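Search this site Search Go
Home chores

Can a robot clean your bathtub yet? How to run the test yourself

By Vibeke Bech
29 March 2026
6 min read

I get asked this one more than anything else, usually by people holding a sponge. Can a machine do my bathroom yet? My short answer is no, not the whole job, and not in a bathroom you actually live in. My longer answer is that parts of it are getting close, and you can find out which parts with a free afternoon and a pad of sticky notes.

I've been doing these chore tests since last June, first on dishes, then on laundry (oh, the socks!), and now on tubs. What follows is the way I do it. You don't need a robot. You need the chore, a friend, and enough patience to do something simple very slowly.

What you'll need

A tub. A cloth, soft and not too thick. A pair of kitchen tongs for each hand, or hand-held grippers if you can borrow some. Paper, pen, and a timer.

Step 1. Write the chore down in pieces

"Clean the tub" is useless to a machine. Mine came out like this: clear the rim, pick up the cloth, wet it, wring it, wipe the rim, wipe the walls, wipe the basin, get around the drain, rinse, hang the cloth up. Po-yen Mak, who does these with me, had sixteen pieces on his list where I had ten, because he split every wipe into reaching, pressing and moving. His list was better. Go small.

Step 2. Do it once with your bare hands

Time it, and don't rush. Have your friend write down every time you do something that isn't on the list. You will be amazed! I shifted my weight, I leaned a hip on the rim, I flipped the cloth over without noticing, and I scratched at a spot with my thumbnail. A thumbnail is a wonderful tool and I have yet to see a robot with one.

Step 3. Do it again with two fingers per hand

Now pick up the tongs or grippers and start over. Most of the household machines I've read up on get two fingers on each hand, so that's what you get too. No helping with your knuckles. No pinning the cloth with your elbow (I got caught twice).

Start with the cloth. Picking it up is fine, since there's always a fold to pinch. Opening it out flat is where things go wrong. You pull one corner and the rest comes along in a lump, and you can't feel whether you've got one layer or three. My trick is to hold one corner still, let the cloth hang, and go after the lowest point with the other hand. It works better than chasing it around the rim.

Then wringing. Twist in opposite directions and keep your wrists low. I dropped mine into the tub more times than I'm going to admit on a page my mother reads.

Step 4. Wipe, and pay attention to pressure

Flat parts are the good news. Along a straight rim, with the cloth bunched between the fingers, two-finger wiping is very nearly as good as regular wiping. The curved part of the basin is harder, and the drain is harder still, since you have to go around a little ring without catching the cloth on it. Slow down there. Change your angle before you push harder.

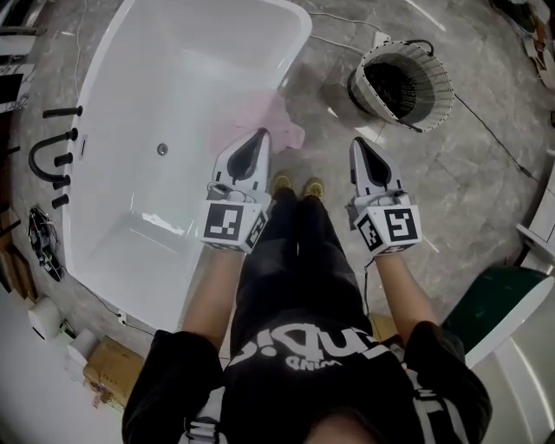

Pink cloth on the rim, a gripper in each hand, and the drain still to come.

Step 5. Score it

Keep this simple. Next to every piece on your list put a 2 if the two-finger version was about as good as your bare hands, a 1 if it got done but badly, and a 0 if you gave up. Don't average them. The zeros are what you came for, and one zero in the middle of a chore means a person has to walk in and help.

My zeros were wringing and the drain. Po-yen gave himself a 1 on wringing, and I've seen his cloth, and I disagree.

Step 6. Mess it up and run it again

This is the step people skip. Put the cloth somewhere new. Leave a shampoo bottle on the rim. Turn off one of the lights. You'll adjust without thinking, and a machine has to be ready for all of it. Wai-kit Man wrote in to say he ran the test with 30 different starting spots for the cloth, and his worst one was the cloth sitting half under the bath mat. Try that one if you're feeling brave.

So, should you wait for the robot?

I wouldn't put off cleaning the tub, put it that way. A machine that wipes a clear, straight rim seems believable to me pretty soon. One that clears the bottles, deals with the drain and hangs the cloth back up neatly is a bigger ask. If you run the test, send me your list, especially the zeros. I'm doing windows next and I already have a bad feeling about the squeegee.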